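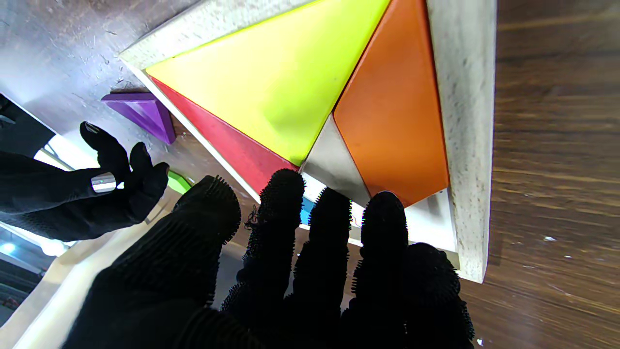 Beklow has published a revised code of practice for two-armed robots that handle small objects, following a consultation which drew 351 responses from manufacturers, universities and test centres. The code applies from August and replaces guidance that many members considered too closely tied to factory work.

The main change concerns how trials are reported. Test centres will be required to record every attempt at a task, including those stopped by an operator, and to state at what point a person stepped in. Under the earlier guidance, only completed attempts had to be listed. A review of 3,135 trial records carried out for Beklow by Walier found that stopped attempts were described in 57 different ways, and that results from separate centres could seldom be compared.

The code also sets out a group of standard tasks, among them sorting, stacking and fitting shapes into a tray. Centres must note the starting position of each part before the arms move, and must say whether one hand or both may touch the work. For shape-fitting tasks, pieces lying outside the tray, such as the purple triangle on the table here, are to be recorded separately from those already inside it. Cables running along the arms are to be checked before each session and secured so that they do not enter the work area.

"Readers of a test report should be able to tell what was tried as well as what was achieved," said Ama Osei, who chaired the drafting group. "The new wording asks for very little extra equipment, but it does ask for care."

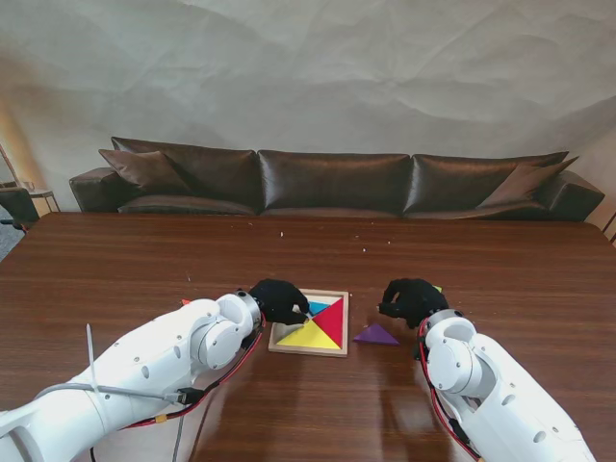
Training for assessors will be provided by Sarpong, with the first places offered to centres that took part in the consultation. Hsin-yi Lam, head of assessment at Beklow, said that gloved hands, like the black pair at work over this table, would be covered in a separate unit on wear and cleaning. Up to 98 assessors are expected to complete the course before the code takes effect. Centres already holding approval under the Zukiria scheme will keep it until their next scheduled visit.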